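Skikance balance meeting, April 11, 2018

**Present:** Ximena Riquelme (chair), Oriana Núñez (notes), Akham, Tititz, Trương
**Started:** 7:05 pm, voice channel 2

Akham, Tititz and Trương are listed under their player names, as before.

## 1. Last meeting's notes

Accepted with one fix. The notes had the Ferryman's move cost going up in the river patch. It went down. Oriana has corrected the wiki page.

## 2. Lantern Keeper

Main item. The Lantern Keeper reveals hidden tiles at the start of the owner's turn and heals one adjacent unit at the end of it. Tititz pulled 868 ranked matches from the current patch. The Keeper was built in most of them, usually before turn six, and players who built two tended to win.

Trương said the heal is fine and the early reveal is the problem. Marsh players cannot set up an ambush if the other side sees the reeds on turn four. Akham disagreed and said marsh was too strong before the Keeper came in and is now where it should be.

Options discussed:

- Raise the build cost from 144 to 160 gold
- Cut the reveal range by one tile
- Limit each player to one Keeper
- Make the reveal skip reeds but still work on fog

Ximena does not want a unit limit. No other unit has one and it would need a new line in the build menu. The reed option was liked but Akham pointed out that the tooltip is already four lines long.

**Decision:** reveal range goes down by one tile on the test server. Cost stays as it is. Three in favor, Akham against, Oriana abstained.

## 3. Turn timer

Complaints continue about the timer in late games. With a full army, 60 seconds is not enough to move everything. Tititz suggested adding two seconds per unit owned. Trương asked if summoned units would count, as a Hive player could stretch a turn to several minutes.

Agreed that summons will not count. Tititz will write it up and test it with the Hive decks. Not going into this patch.

## 4. Map pool

Broken Causeway comes out of ranked. The left start still reaches the gold mine one turn sooner and two attempts to fix it have not helped. It stays available in custom games.

Salt Flats comes in as the replacement. Oriana asked for the northern bridge to be widened first, and Akham will do it this week.

## 5. August tournament

Rating cutoff for direct entry set at 1460. Everyone below that goes through the open bracket. Best of three until the semifinals, then best of five. Patch will be frozen two weeks before the first round. Ximena to post the rules page.

## 6. Other

Replay files from the old client still fail to load if the match had a surrender. Trương has looked at it and has no fix yet. Left open.

**Closed:** 8:40 pm 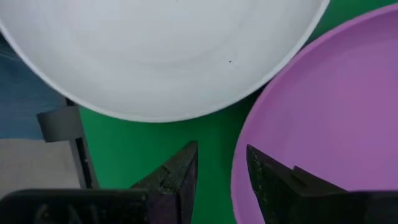
*White bowl and pink-lavender plate.*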